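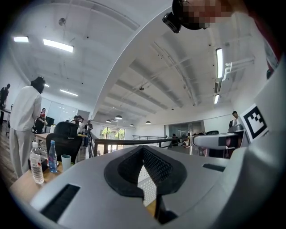 Dilani Sikder told us in our first interview that she switches on every light when she comes in and then forgets about them until she goes home. Most of the answers we got for this project were close to that, and it shaped the question we ended up with: do people in a shared office need all the ceiling lights on at the same time?

2. Method

The office has a white vaulted ceiling with beams, rectangular fluorescent panels, narrow tube lights and dark pendant lamps toward the back. We treated these as separate groups. Georges Zoubi drew the plan and I took the readings at desk height with a borrowed Selell light meter. Each group was switched off in turn for two mornings, and we asked people afterward if they had noticed.

3. Results

We collected 13 answer sheets. With the pendants off, most people noticed a change but kept working as usual. With the panels off, readings at the desks nearest the wall dropped by some 100 lux, and two people asked for them back on before lunch – we stopped that test early.

4. Problems

Sunlight changed the readings a lot. We should have repeated the tests in October, when mornings are darker. The answer sheet also had no space for comments.

Submitted 6/16/21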